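Progress note, grasp planner work, August
To: Leena Ikonen
From: Keabetswe Shabalala

The planner now runs end to end on the sink-side setup. I would not read too much into that. We logged 2,852 attempts against a target of 2,000, and most of the extra ones are repeats we ran while chasing a timing bug in the controller. They should not be counted as progress.

Soft items are still the weak spot. The Miten segmenter does well on the sponge and the rope. It does worse with red cloth on a red tray, where the mask bleeds into the background and the planner picks a grasp point on bare plastic.

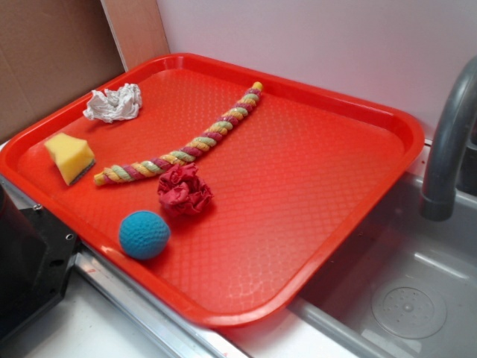
Helmi Salminen thinks more training data will fix it. I doubt it. Glare off the tray floor gives us false edges too, and adding data has already failed to help there 2 times. Eetu wants to try depth first, and I have given him 15 days.

Please hold the Karkell demo until he reports. The replay tool is finished and works, though so far only Impi uses it.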